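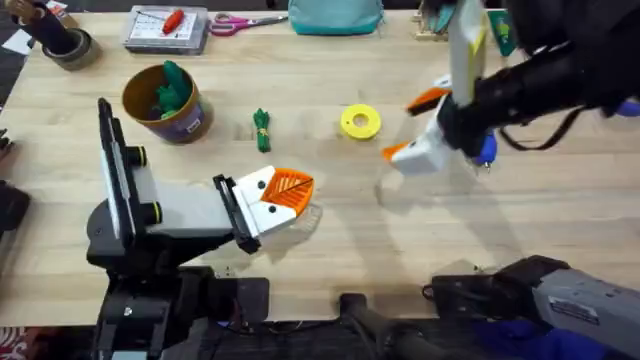 DRUVTON COLLEGE ROBOTICS CLUB
Minutes of the September meeting

Held in the upper workshop at 4.15 p.m.

Present: Ibsa Ambaye (Chair), Konrad Tomaszewski (Secretary), Radosław Jasińska (Staff Adviser), Kacper Sobczak (Team Lead, Two-Arm Project), and ordinary members as signed in the attendance book.

Apologies: Remigiusz Bielecka.

1. Minutes of the previous meeting

The minutes were accepted as a correct record, subject to one amendment. Under item 4, "the Grusier round" should read "the Grusier Cup, junior round". The Secretary undertook to correct the file copy.

2. Matters arising

2.1 The request for a second key to the upper workshop had been declined by the college office. Members will continue to collect the key from reception and sign for it.

2.2 The broken stool had been removed. No replacement is expected this term.

2.3 Mr Tomaszewski reported that the club page on the college website still gave last year's meeting time. He had written to the web office twice and would write again.

3. Two-Arm Project: report of the Team Lead

3.1 Mr Sobczak reported that both arms were now set up at the wooden table and that the team was working with mixed craft items, including the yellow ring, the green string and the cardboard pot with the purple label. The orange fingertips were in use on both grippers.

3.2 The club's entry for the Grusier Cup will be a table-tidying task under the working title Nanel. The rules require the two arms to share one work surface and to complete the task without a member touching any item once the clock has started. The time limit is 600 seconds.

3.3 The team had practised with the ring and with the string. Mr Sobczak considered the ring ready for a timed run. The string was not ready. In most attempts the bundle had been pushed along the table before the fingertips closed on it, and the team wished to try a slower approach from the side.

3.4 A member asked whether a stiffer item could be used in place of the string. Mr Sobczak replied that the rules call for at least one soft item, and that the string had been chosen for that reason. The Chair asked that the choice stand until the next meeting.

3.5 Ms Jasińska asked that hand tools and scissors be kept towards the back of the table during runs, and put away at the end of each session. Agreed.

3.6 It was noted that the cables on the right arm hang freely. Ms Jasińska asked for them to be tied back before any run at full speed. Mr Sobczak accepted the action.

4. Training of new members

4.1 The club had received 38 applications to join, which is more than the workshop can hold. It was agreed to run the introductory sessions in two groups, on alternate weeks, with the same material given to each.

4.2 New members will not operate the arms until they have completed the safety sheet and watched one full session. The Chair reminded the meeting that this applies equally to members returning after a year away.

4.3 Mr Ambaye offered to lead the first group. A leader for the second group was not found, and the item was carried forward — Mr Bielecka to be approached in his absence.

5. Finance

5.1 The college grant for the year has been confirmed at 2000, the same sum as last year. The Secretary presented a short list of expected costs, the largest being the entry fee and coach hire for the Grusier Cup.

5.2 A quotation for spare fingertips had been received from Śliwiński. Members felt that printing them in the college should be tried first. Mr Sobczak will ask the design department for time on its printer and report back.

6. Open evening

6.1 The college has asked the club to give a display at the open evening. After discussion it was agreed to show the ring only, with the arms at reduced speed and visitors kept behind a rope.

6.2 Ms Jasińska will complete the risk assessment.

7. Any other business

7.1 Members were asked to return borrowed screwdrivers.

7.2 A proposal to change the club logo was deferred for want of time.

Actions

Mr Sobczak: tie back cables on the right arm; arrange printer time; continue trials with the string.
Mr Tomaszewski: correct previous minutes; write to the web office; approach Mr Bielecka about the second group.
Ms Jasińska: risk assessment for the open evening.
Mr Ambaye: circulate the safety sheet to applicants.

The meeting closed at 5.25 p.m.

Minutes taken by K. Tomaszewski, Secretary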